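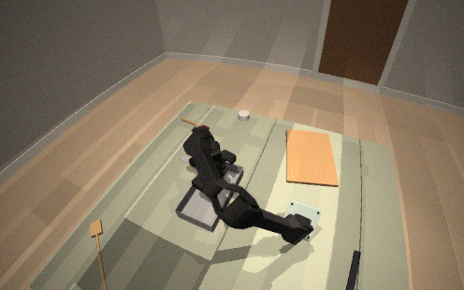 4 Recording demonstrations in the simulator

This section covers a recording session from loading the room to closing the batch. It assumes that Sison is installed, the arm model has been calibrated (section 3) and the hand controller is paired. If you are collecting on a real arm, go to section 5.

4.1 Loading the room

1. Start Sison and choose Rooms, then Bellside. The first load builds the lighting and takes longer than later ones.
2. Choose a task from the list. The task decides which objects are placed and where they may start.
3. Enter a seed. Use the seed printed on your task sheet. If you have none, use 739, the default for Bellside.
4. Wait until the status bar reads Settled before you touch the controller.

Note: Objects are dropped from a small height and need a moment to come to rest. If one has come to rest outside the reach of the arm, press Reset and use the next seed on the sheet. Do not move objects by hand in the editor. The change is not saved with the episode and playback will not match.

4.2 Checking the views

Two views are stored with every episode. The wide view looks across the room and takes in the arm and the area it works over. The low view sits close to the working surface, near the height of the objects, and is tilted. The tilt is part of the room file and should be left alone.

1. Open Views and step through both.
2. Check that each picture updates when you move the wrist.
3. If a view is frozen, close it and open it again. Restart Sison if that does not help.

4.3 Recording an episode

1. Bring the arm to its start pose with Home.
2. Press Record. A short tone sounds and the episode timer starts.
3. Move the gripper to the object named in the task. Keep to a steady pace and avoid stopping in mid-air for longer than you need.
4. Carry out the task as written on the sheet.
5. Open the gripper, draw back clear of the objects and press Stop.
6. Mark the episode Good, Poor or Discard.

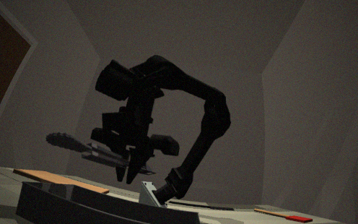 Figure 4-2. Low view in the Bellside room, with a tong-like utensil at the gripper.

Caution: Do not close the gripper at full speed on thin objects. The contact solver can throw them across the room, and the forces logged for that episode will be useless. Set Grip speed to Low for tongs, brushes and similar tools.

Mark an episode Poor if the task was finished but you had to try the grasp more than once. These are kept and used with a lower weight. Discard is for controller dropouts and objects that pass through each other.

4.4 Closing the batch

A batch holds 10 episodes. Discarded episodes do not count towards it.

1. Choose Batch, then Close.
2. Play back the first and last episodes at normal speed.
3. Choose Export to Vellon. The files are checked before they are sent.

Error 667 means that the two views differ in length. Choose Repair and export again. If the error returns, keep the batch folder and send it to Gultach support with the log.

Revised 26 June 2020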